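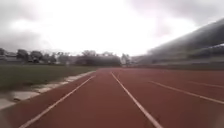
Stosgate Publishes Results of Running Track Care Trial: Machine Handles Line-Following and Sweeping, Falls Short on Edges, Drains and Seating

WUKVILLE — Stosgate, which builds self-driving maintenance equipment for sports grounds, today released the results of a trial meant to answer a question its customers keep asking: how much of the daily work at a running track can a machine do on its own?

The company's answer is that it can do the long, flat, repetitive part, and very little of the rest.

The trial took place at the Benítez athletics ground in Wukville and ended in September. The machine used was the Purkisora, a low four-wheeled unit that finds its way by reading the painted lane lines and the inside curb with a forward-facing camera. It carries a brush head and a collection tray. It has no arm.

During the trial the Purkisora completed 2,061 laps of the track without a person steering it. In 200 of those laps it stopped and asked for help. The remaining laps were finished with no one touching the machine.

"We wanted to put out the stops as well as the laps," said Mizanur Weerasinghe, who leads field testing at Stosgate. "A grounds manager needs to know how many times somebody is going to have to put down what they're doing and walk across the infield. On a good morning it was zero. On a bad one it was enough that the crew switched it off and got the brooms out."

What the machine did well

Straight sections gave the Purkisora the least trouble. Lane lines on a straight are easy for a camera to follow, and the unit held its place in the lane at walking pace and at its faster inspection speed. Cloudy days suited it best. Flat light with no hard shadows made the white paint easy to pick out from the red surface, even when the camera picture was blurred by movement.

Sweeping results were good for dry leaves, grass clippings and loose grit. Grounds staff checked the surface after each session and judged whether they would have swept it again by hand. On the straights they seldom did. On the bends they did more often, mainly in the inside lane, where clippings blow over the curb and collect against it.

The machine also logged surface marks as it went. Staff found this useful for spotting lifting seams, although the log included many false reports, among them damp patches, tape left from a school meet and the shadow of a railing.

What it did poorly

Edges were the main problem. The brush head is round and the curb is straight, which leaves a thin strip that the machine cannot reach. Where curb segments sit slightly out of line with each other, the Purkisora backs off to avoid a bump and the strip gets wider. Every session ended with a person walking the curb with a stiff broom.

Worn paint was the second most common cause of a stop. In the outer lanes some of the lines have faded, and in strong glare the camera lost them. The unit is designed to halt when it can't find a line for more than a few seconds. Stosgate says it will keep that behavior. A machine that guesses could end up on the grass or against the front of the grandstand.

Wet leaves clogged the brush. Drain covers had to be lifted and cleared by hand, as before. The Purkisora can't pick up a water bottle, move a hurdle, coil a hose or tell a lost jacket from trash. It treats all of these as obstacles and waits.

No attempt was made to clean the grandstand. Steps and rows of seats are beyond the current design, and the company has no date for a machine that could handle them. At Benítez the seating takes up more staff hours after an event than the track does.

Cost and staff time

The trial unit and its charging dock are priced at $3,520 a month on a lease, including service visits. Stosgate says that price makes sense for grounds that sweep daily and doesn't for those that sweep once a week. The company has told two schools that asked about the machine to wait.

Benítez kept its full grounds crew for the whole trial. The crew used the time saved on sweeping for the long jump pits and for repainting lane numbers, two jobs that had fallen behind over the summer. Against this, the machine needed its own care. Emptying the tray, clearing the brush and wiping the camera took 40 minutes on a typical day, more than Stosgate had planned for.

"I would not call it a grounds worker," Weerasinghe said. "It's a sweeper that knows where the lanes are. The job has a great many small pieces to it and we've done one of the bigger ones. People see a machine go around a track by itself and assume the hose and the drains are next. Those are harder, and we haven't solved them."

Changes before the next version

Stosgate plans three changes as a result of the trial. A small side brush will be added to reach the base of the curb. The camera cover will be reshaped so that it sheds water. The help request, which now sounds a tone at the machine, will also go to a staff phone — several stops at Benítez lasted more than an hour because the unit was at the far end of the track and out of earshot.

The company will also change how it trains the system on faded lines. Most of its earlier training pictures came from newly painted tracks, and Weerasinghe said this showed in the results.

A second trial is planned at a ground with an older surface. Stosgate is looking for a site with at least six lanes, overnight power near the track and a crew willing to keep a written record of every stop. Grounds managers who are interested can write to the field testing team. Sites will be asked to keep the track closed to runners while the machine is working, as Benítez did with its early sessions, which began at 5:30 a.m.

The full trial record, including the list of stops and the cause given for each, is available from Stosgate on request.

About Stosgate

Stosgate designs and leases self-driving maintenance equipment for running tracks, courts and playing fields. The company is based in Wukville.

Filed under: Company News, Grounds Care, Field Trials

Contact the press office | © Stosgate. All rights reserved. | Back to top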